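We use cookies to remember your login and to count visits. By staying on this site you accept our cookie policy. Accept | Settings

Scheduled posts on Griritz going out with the wrong cover

ferncreek_pots
I run a small account for my pottery sales, 117 followers, most of them related to me. I write my posts in a batch, load them into Griritz, and let it send them out while I'm at the wheel. Since the August update, the cover on every video post is whatever moment the app likes best. It likes my elbow.

I pick a cover, I hit save, the preview shows my cover. Then the post goes live and there's the elbow. I have checked the settings, logged out, logged in, and said a few things to my phone I wouldn't post. Has anyone got this to stick?

dockside_dan
Same thing on my end. I do short clips for a bait shop. Six posts last week, six bad covers. One was the inside of a bucket and it did better than anything I've ever made, so I have mixed feelings about a fix.

mulberry77
Are you both scheduling from the phone? The phone app saves the cover to the draft, but the scheduler reads it from the upload. If you set the cover after you pick a time, it never gets passed along. Set it first, then pick the time. Support told me this after 20 days and two satisfaction surveys.

ferncreek_pots
Tried that just now with a test post. Cover held! Then I fixed a typo in the caption and it was the elbow again.

mulberry77
Right, any edit wipes it. Sorry, should have said. Write the caption somewhere else and paste it in when it's finished.

grumbleweed
Or, and I know how this sounds, post it yourself at the time you want it posted. It takes a minute. I have never understood paying a monthly fee so a robot can press a button for me and press it wrong.

dockside_dan
My customers are awake at 4:30 in the morning. I am not going to be.

grumbleweed
Then you're selling bait to people more dedicated than you are, and that's between you and them.

quietharbor
I moved everything to Ginis over this exact bug. Covers work fine. Hashtags come out in alphabetical order, which I can live with. The free plan lets you queue six posts and then starts sending you emails with the word "journey" in them.

mulberry77
I wouldn't tell people to switch over one bug. Ginis can't do stories with a link in them, and for anyone selling something that's the whole point of a story. Griritz at least gets the link right.

quietharbor
It can do links. It's under Extras.

mulberry77
Under Extras, on the paid plan.

quietharbor
OK, on the paid plan. You're paying for Griritz too.

tallgrass_lane
Long-time reader, first post since they redid the forum. I've been beating the cover bug for a couple of weeks and it doesn't matter whether you're on phone or desktop. You put the cover inside the video, so there's nothing for the app to choose. Steps are below. I do mine in Pace since it was already on my laptop, but any editor that lets you drop a still on the timeline will do.

1. Export your cover as a still, the same shape as the video. If it's a different shape you get gray bars, and the app will crop them in its own special way.

2. Put the still at the very start of the clip and hold it for half a second. Any shorter and Griritz skips over it. Any longer and people think the video is broken and leave. 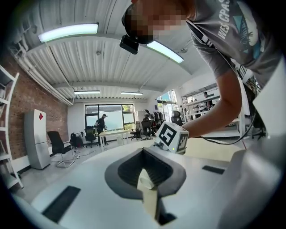 3. Save under a new file name. If you reuse the old one, the app digs up the cover it remembers from last time.

4. Upload, leave the cover setting on automatic, schedule it, and don't touch the caption.

ferncreek_pots
Half a second of a still at the front of every video? Won't that look strange on the profile?

tallgrass_lane
A little blink at the start. I've had one complaint and it was from my sister.

grumbleweed
So we are now editing the video to trick the tool that was supposed to save us the time. Carry on.

dockside_dan
Worked for me on the first try. Kind of miss the bucket.

mulberry77
I'd still go with setting the cover first. A blink at the start can't be good for how long people watch, and on a small account you feel that. But if you tend to fiddle with captions, fine, do it tallgrass's way.

quietharbor
Or switch to Ginis.

vodemberg_yarns
Posting from the Vodemberg yarn store account, hi all. There's a note on the Griritz status page dated 09/06/2021 that says "cover selection improved." I updated and ran a test. It now picks a different wrong cover each time you refresh.

ferncreek_pots
I refreshed mine until I got a vase. Leaving it alone now.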